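Section 4: Putting Your Recipe Cards Into Plarkis

OK, so by now you should have Plarkis installed and your blank recipe box open (if you don't, go back to Section 3, I'll wait). This is the part where we fill the thing up. I moved my whole family collection over last winter, 678 cards plus a shoebox of clippings, and I made most of the mistakes you can make, so a lot of what follows is me saving you some evenings.

Before you start

You'll need your cards, a flat spot with decent light, and the Plarkis app signed in on both your phone and your computer. Same account on both! I spent a whole Saturday-ish stretch of time wondering where my soups had gone, and they were sitting in a second account I'd made with my work email.

Note: The free plan holds 3,000 entries. A recipe counts as one entry, but so does every loose note you save outside a recipe, so keep your notes inside the recipe they go with.

4.1 Make your categories first

1. On the computer, open Box, then Categories.
2. Click Add and type a name. Keep it short, long names get chopped on the phone.
3. Pick a parent category if you want one. I leave this blank for almost everything.
4. Click Save, and do the next one.

I ended up with 13 categories and I'd be happy with fewer. My first try had things like "Cakes, layered" and "Cakes, not layered" and I could never find a thing. You can merge two categories later with Box, Categories, Merge, but you can't un-merge them, so have a good look at both lists before you click.

4.2 Scan a card

1. On your phone, tap the plus sign and choose Scan Card.
2. Lay the card flat and hold the phone right over it until the outline turns green.
3. Tap once. Don't keep tapping, it saves a copy every time.
4. If there's writing on the back, tap Add Side and flip the card over.
5. Tap Read Text and wait.
6. Fix whatever it got wrong, then tap Save.

Step 6 is where your time goes. Typed cards come through nearly perfect. My grandmother's handwriting came through like alphabet soup (she made her sevens and her ones exactly the same, bless her). Check every number against the card, especially oven temperatures and baking soda.

Caution: Read Text replaces anything you've already typed in the text box. If you've fixed half a card and tap it again, your fixes are gone and Undo won't bring them back.

4.3 Add a cover picture

Every recipe can have one cover picture, and it shows up as the little square in the list. You can skip this, but I find things much faster by picture than by name. It doesn't have to be the finished dish on a nice plate either. I use the pot for some of mine.

1. Open the recipe and tap the gray square at the top.
2. Choose Take Photo or From Phone.
3. Drag the corners until you like the crop.
4. Tap Use.
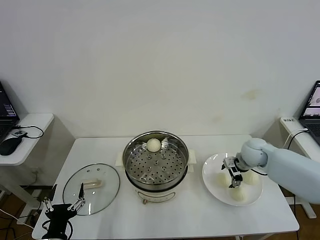 Cover picture for my "Steamed Buns" recipe, with the bun on the steamer tray and the glass lid off to the side.

The list view crops everything to a square, so if your picture is wide you'll lose both ends of it. Put the part you care about in the middle. You can also change the cover any time and the old one goes to the Spare Pictures folder, which I clean out maybe once a year.

4.4 Tags, and why I use so few

Categories are where a recipe lives and tags are just extra words you can search by. To add one, open the recipe, tap Tags, type the word and hit Enter. Capital letters don't matter, but plurals do! "Bean" and "beans" are two different tags, and I have both, and someday I'll fix it.

The ones I really use are "freezes well," "company," "under an hour" and "Tangen." That last one is the lake cabin, where the oven only has two settings and you have to plan around it.

4.5 Back it all up

Please do this one. Jonatan Eide, who helped me test this guide, skipped it and lost every pickle recipe he'd typed in when his laptop went.

1. On the computer, open Box, then Export.
2. Choose Full Backup. The other choice, Text Only, leaves out your pictures and card scans.
3. Pick a folder that isn't on the same computer. A thumb drive is fine.
4. Click Start and leave the window open until it says Done.
5. Open the backup folder and check that the file is there and isn't zero bytes.

Note: If Export stops partway, there's usually one bad scan holding it up. The message at the bottom gives you the entry number (mine was 2,886, yours will be something else). Type that number in the search bar, delete the scan, scan the card again, and start the export over.

I back up every March and any time I've added a big batch. Keep the paper cards too. Mine are back in their tins on top of the fridge.

Next up is Section 5, Sharing a Box With Family. Set up your backup before you start that one.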